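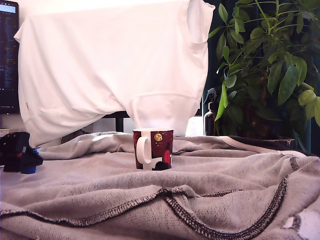
Living With Less Floor: How Students Use a Desk When There Is Nowhere Else to Put Things

Project report, Jurna Hall group, July 2020

Background

Our project began in February with a grumble over tea, when several of us admitted that our desks had stopped being desks quite some time ago. They were wardrobes, windowsills, kitchen counters and airing racks, and now and then a bit of an essay got written in whatever gap was left. We thought this was worth looking into properly, and our tutor on the Home and Habit module very kindly agreed.

What we did

We asked students in two halls, Jurna and Prelberg, to keep a desk diary. There were 30 desks to begin with, and 25 diaries came back complete, which pleased us no end given how the spring term went. Each diary had a page for every item that was put down on or over the desk and stayed there overnight, and between them they gave us 231 entries to sort through (on the floor, I'm afraid, as my own desk was full).

What we found

Clothes came out well ahead of everything else. We had expected books! The usual culprit was the big comfortable top, the sweatshirt or baggy T-shirt that has been worn once and is too clean for the wash but not quite fit for the drawer. It gets hung over the tallest thing near the desk, and there it stays. A large white one can take up more room than the monitor behind it, and once the bottom of it reaches down near the tabletop, the mug and everything else have to fit in round it.

Mugs were the next most common, and people were fonder of them than we had guessed. Hardly anyone used a plain one. There were moons and hooded figures, seaside names, cartoon cats, and they tended to be set down on whatever was there, even a crumpled bit of cloth. We did suggest a coaster. The suggestion was politely received.

Plants were a happier story. A leafy pot at one end of the desk, with a spray bottle tucked in by the leaves, was the one arrangement that diary keepers hardly ever wanted to change, and several wrote that it was their favourite corner of the room, particularly against a dark green wall.

Trying something different

For the last part of the project we lent out 2 simple wall rails, a Dahlgren and a Sellolora, to be passed from room to room. Both held a heavy top without trouble. People used them very willingly for the first few days and rather less after that, and most of the clothes drifted back to where they had been before. We would like to try again with a hook placed right beside the chair, at the height where your arm already goes when you sit down of an evening.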